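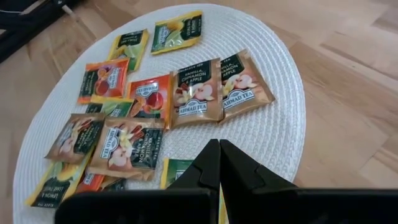 4.2 Labeling service under review

Listora is a hosted labeling service for manipulation recordings, sold by Gamitz as a yearly license with a setup kit. The customer uploads synchronized video and joint data, and the service returns a segment list, an object list and a grasp label for each segment. We reviewed it on flat foil packets, a class of item that the vendor's own guide covers in a single paragraph. The difficulty is clear from the wrist view in Fig. 3. The tea sachets on the placemat overlap, several share the same print, and one or two show only a narrow strip of green or orange-red at the edge of a neighbor. A label that depends on the printed design alone cannot separate two vanilla, cinnamon and apple sachets lying side by side, and the closed fingers hide part of another sachet. We therefore scored instance identity and flavor class separately.

The trial used the standard plan without custom classes. Setup followed the written guide and was done by Notburga Holzer, who had no earlier contact with the product. The service accepts up to 8 video streams per recording; we supplied 2, one from the wrist and one from a fixed position next to the table. The plan is capped at 3,000 segments per upload batch. Our batch of 202 recordings stayed under that limit, so the effect of splitting a batch was not tested.

Reference labels were made by hand by Georges Rawashdeh and Ginette Tremblay, working apart. Where they differed, Elfriede Gasser decided. The rules were fixed before any output from the service was opened. A sachet counted as present if any part of its outline could be traced. A grasp counted as started at the first frame in which both fingertips were in contact with the same item. Frames in which the fingers blocked that contact point in the wrist view were judged from the fixed view only.

The fixed view has problems of its own. It sits just above the tabletop (Fig. 4), so the pile is strongly foreshortened and packets at the back are partly covered by those in front. The foil returns bright highlights from the ceiling lights, and the arms are dark against the same bright ceiling. People and monitors are present in the background. Listora provides a workspace mask for this case, drawn once per camera as a polygon. We ran every recording both with the mask and without it.
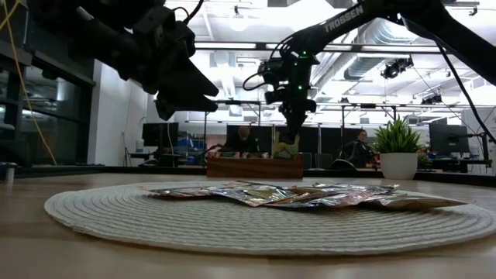 Without the mask, the object list contained entries for furniture and other items away from the work area, and these had to be removed by hand. With the mask, such entries were rare. The mask had no visible effect on the grasp labels, which according to the vendor's guide are computed mainly from joint data. Segment boundaries were close to the reference for isolated packets. For overlapping packets, the service often merged two attempts into one segment when the fingers reopened only slightly between them. The threshold for this is not exposed in the standard plan. Urs Lanz repeated part of the run with the Hauser export filter turned off and obtained the same merges, so we do not attribute them to the file conversion.

Flavor class was reliable where the label band was uncovered and poor where only a strip of color remained. The service returns a class in both cases and gives no confidence value in the default export. A confidence column can be turned on under the batch settings, but batches already processed must be uploaded again. License cost and support response times are treated in Section 4.4, together with those of the Edivcombe package.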